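Apprentissage par démonstration avec pinces à main : le chiffre de Prommont tient-il ?

kip_simiyu
13 août 2022
J'ai lu le rapport de Prommont sur la saisie d'objets fragiles. Ils annoncent 89 % de réussite sur des œufs, avec 411 démonstrations faites à la pince tenue en main, sans téléopération. Je veux bien, mais l'évaluation porte sur 30 essais. Trente ! Et toujours dans la même salle.

boström_fan
Tu es dur. Le but était de montrer que les démos se transfèrent au bras. C'est fait, non ?

kip_simiyu
Transfert vers quoi ? Un œuf tenu bien droit entre deux doigts rembourrés, c'est le cas facile. Le rembourrage fait une bonne part du travail et il n'y a aucune comparaison avec des doigts rigides.
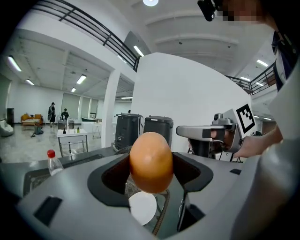
Et puis la force de serrage n'est pas enregistrée. La politique apprend une ouverture des doigts, point. Avec un œuf plus petit, je demande à voir.

C. Mbwambo
Pas d'accord sur les doigts. Chez Isero on a essayé des mors durs et la casse venait surtout de l'approche, pas du serrage. Par contre, oui, 30 essais c'est maigre. L'intervalle de confiance n'est donné nulle part.

daltar7
Quelqu'un sait ce qu'ils comptent comme réussite ? Soulever, ou reposer intact ?

kip_simiyu
Annexe, dernière page : « objet soulevé pendant 7 secondes ». La dépose ne compte pas – c'est pourtant là que je m'attends à la casse.

boström_fan
Bon, ça je ne l'avais pas vu. Je maintiens que la méthode est intéressante.

C. Mbwambo
La méthode, oui. Le pourcentage, j'attends qu'un autre labo le refasse.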